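muli-segment

Tool for cutting two-gripper head camera recordings into episodes. It is part of the Muli stack at Jemetti, but it can be used without the other packages.

Status

Version 0.4. The command line is stable. The Python interface still changes, please pin the commit.

What it does

The tool reads one video and two gripper logs, puts them on the same clock, and writes a list of segments with a label. There are four labels: idle, approach, hold, release. The label comes first from the jaw opening in the log. The video is used only when the log has a gap.

Install

pip install -e .
muli-segment --check

The check needs Python 3.7 or newer.

Usage

muli-segment run --in session/ --out segments.json
muli-segment view segments.json

Parameters

min_idle: shortest idle segment, in frames. Default 90.
clock_shift: largest shift allowed between log and video, in milliseconds. Default 220.
side: left, right or both. Default both.

Test data

The folder data/home has 104 sessions, with 1,607 labeled segments. The labels were made by hand in January and checked one more time after the clock fix. Sessions from the old Sterix logger are not included, their timestamps are in another format and the converter is not finished.

Known problems

If one gripper log is missing, the tool stops with a message which is not very clear. Use side to process the other one.
Approach is cut too late when the hand moves slowly.
Wrinkled cloth is sometimes detected as an object by the video step. We are testing the Fludiris mask model for this.

Idle on a bed surface
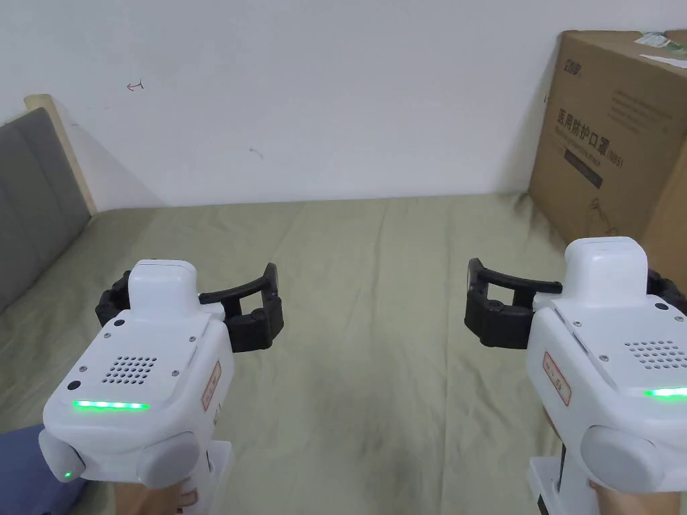 Sofia Louro | Mar 30, 2021

Both jaws are empty and point to each other over the green sheet, so the correct label is idle for left and right. The folds between the grippers and the N95 mask box near the wall must not change it. If you get hold on a frame of this type, please open an issue and attach the segments.json and both logs.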